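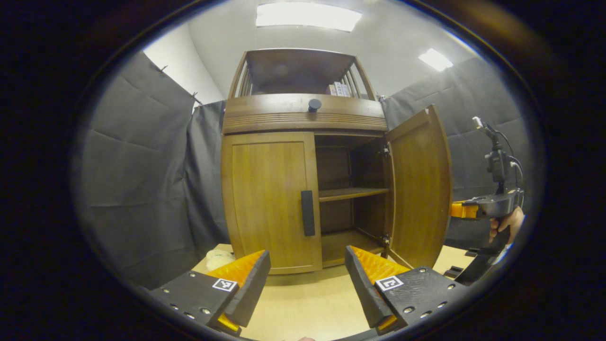
The Key at Grustham

Francine Marchand got off the bus at Grustham with one bag and the letter from the solicitor. It was raining. The stop was outside the Paquette bakery, which had closed for the afternoon, so she stood under its awning until the worst had passed.

Her aunt's house was number 149, at the far end of the hill road. She had not been inside it for seven years. They had fallen out over a loan, and then over what was said about the loan, and after that neither of them had written.

Clifford Leclerc was waiting at the gate with the key. He had lived next door for most of his life and had a scarf wound up to his ears, although it was July.

'She said you'd come by bus,' he said.

'When did she say that?'

'In the spring. She said you never learned to drive.'

'I learned last year,' said Francine. 'I sold the car.'

He nodded and unlocked the door for her. The hall smelled of coal and soap. The cupboard in the back room still had its two doors below and its slats above, and Francine put her bag down beside it. As a child she had been told to keep her fingers out of those slats.

Clifford made tea in the kitchen without asking where anything was. He brought it through and sat down by the window.

'There's a man from Zollitz wants the house,' he said. 'He's rung me twice. I told him it wasn't mine to talk about.'

'What would he do with it?'

'Flats, I should think.'

She drank her tea. The solicitor's letter said she had until the end of the month to decide. It did not mention the loan, and she had read it through several times to be sure.

'Did she ever talk about the money?' she asked.

'Once,' said Clifford. 'She said she'd been paid back.'

Francine had not paid back a penny. She looked at him, and he looked at the rain.

'It was a good while ago,' he said. 'I had a bit put by from the Elener works – it was only sitting there.'

She could not think what to say to that. After a time she got up and took his cup, and asked him whether the bus back ran in the evenings.

'Last one's at six,' said Clifford.

She filled the kettle again.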